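May
By Tomás Costello
127 comments · 1164 shares

Keeping aubergines and other soft-skinned veg in good order

Aubergines look tough, but they are one of the easier vegetables to spoil at home. The skin bruises under quite light pressure and the flesh beneath goes brown and spongy a day or so later. Most of the waste I see in home kitchens comes from how they are stored, and very little of it from what was bought.

Buying

Pick one up and press it gently with the side of your thumb. The skin should give a little and spring back. If the dent stays, leave it on the shelf. If it doesn't give at all, it was probably picked early and will be bitter. Look at the cap and the stem. Green is good, brown and shrivelled means it has been sitting around. Medium-sized ones tend to have fewer seeds than the very large ones.

Skin colour varies with the type, so a pale or streaky one isn't necessarily old. Wrinkling is the thing to watch for.

Storing

Aubergines don't like the cold. A fridge set low will pit the skin and darken the seeds. A cool larder or the bottom of a cupboard away from the cooker is better for the first couple of days. After that, use the salad drawer, at the top if your drawer is a deep one, and wrap each aubergine in a sheet of kitchen paper. Change the paper if it feels damp. Don't seal them in plastic.

Keep them apart from bananas, apples and tomatoes, which give off a gas that ages them faster. Courgettes and peppers are fine as neighbours. Cucumbers have the same trouble with cold, so treat them the same way.

I use a shallow wicker tray from the Pomthorpe market for this and have never found anything better. A roasting tin lined with a tea towel does the same job. Lay them in a single layer with the stems all one way, and don't stack anything on top.

Labelling

If you buy in quantity or grow your own, label what you put away. Cut cards from an old cereal box or a plain white index card, and write the type and the month in pencil. Pencil doesn't run when the larder gets damp, and you can rub it out and use the card again. Stand the card upright in front of the vegetable so it can be read without moving anything. Tape leaves marks on the skin and string cuts into it, so avoid both.

For jars and tubs a Vasora chalk label is decent, though it comes off in the dishwasher.

Handling

Hold an aubergine around the body when you move it. Lifting it by the stem puts all the weight on the cap, and on a heavy one the cap will tear. Once torn, it lets air in and the top inch goes soft. If you have weak hands or sore joints, use wide padded tongs. The thin metal sort leave two dents which turn brown.

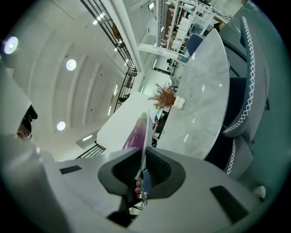

Should you salt an aubergine before cooking it? Modern types are rarely bitter, so salting is only worth doing if you plan to fry the slices and want them to soak up less oil.

If you do salt, slice to the thickness of your finger, sprinkle both sides, leave in a colander for half an hour, then rinse and pat dry. Go easy on the salt in the rest of the dish.

Cut aubergine

It browns quickly. Rub the cut face with lemon juice, wrap it well and use it the next day. Raw aubergine freezes badly. Roast or grill it first, let it cool, then freeze it flat on a tray before bagging it. Cooked pulp for dips freezes well in small tubs.

Use a knife with a sharp edge, as a blunt one skids on the skin. A small serrated knife works if nothing else is sharp. My old Soteck bread knife gets used for this more than it does for bread.

Using up tired ones

A slightly wrinkled aubergine is fine in a stew or curry. Prick the skin in several places, roast it whole in a hot oven until it collapses, and scoop out the inside. Throw it away if it is slimy, smells sour or has mould under the cap. A few brown patches in the flesh can be cut out.

Cleaning the tray

Once a fortnight, empty the tray, shake out the dry bits of leaf and skin, and wipe it with a cloth wrung out in warm water with a splash of vinegar. Dry it fully before anything goes back in. Wicker needs a few hours by an open window.

59 people found this page useful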